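Keeping a small workbench usable

Posted May 12, 2025

A bench fills up in a few days if nothing on it has a home. The notes below come from a plain table in the corner of a spare room, pushed up against a painted wall. They should suit most hobby and repair benches of that kind.

Trays before drawers

Drawers are good for storage and poor for work in progress. Keep one tray on the bench and put the job in it: the screws you've taken out, the part you're fixing, the offcut you mean to use for packing. When you stop for the night the whole lot can be lifted onto a shelf. A shallow rim is enough. Deep containers hide small parts, and you end up tipping everything out to find one washer.

Long-handled tools shouldn't live in the tray. They overhang, and sooner or later a sleeve catches one and takes the tray with it. Lay them behind the tray, or hang them up. 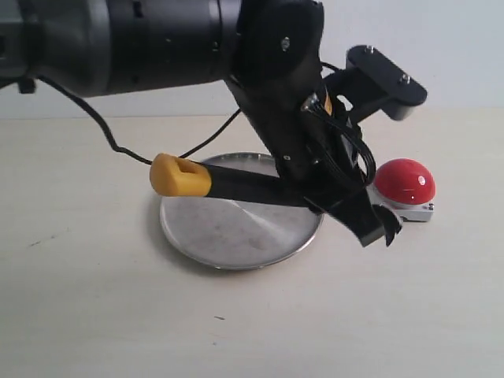

Colour helps when you're hunting for something. Black tools vanish on a dark bench mat and in the bottom of a toolbox. A band of yellow electrical tape near one end of the handle fixes that for a few cents. We did the lot in one evening with a roll of Osard tape, and it has held up well except on the tools that get wiped down with turps. For those, use a dab of enamel paint and leave it overnight.

Choosing a bench colour

Go for a light, matte surface. Dropped screws and bits of wire show up against beige or cream, and a matte finish doesn't throw the lamp back in your eyes. Gloss laminate looks smart in the shop but shows every scratch by the end of May. If your top is already dark, a sheet of pale lino cut to size does the same job.

Wipe it down with warm water and a little dish soap. Skip the abrasive creams, which polish a matte top in patches.

Clearing down

Allow five minutes at the end of a job. Take everything off the middle first and work outwards. Thin sticks used for stirring glue or paint go in the bin if there's anything set on them, and the clean ones go back in the jar. 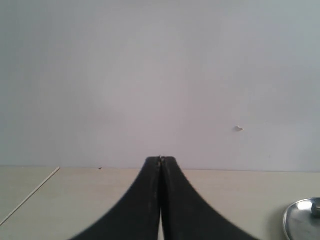
Check the wall behind the bench while you're at it. Chips and lumps in the paint are easy to deal with early. Scrape off anything raised with a plastic scraper, fill any hollow with a ready-mixed filler (we use Zurnley), let it dry, then sand lightly with 200 grit and touch up. Keep a labelled jar of the wall colour, as greys are very hard to match later.

Run a dry brush along the join between bench and wall as well. Sawdust packs in there and goes hard if it gets damp. If the gap is wide enough to lose a screw in, close it with a strip of foam draught seal.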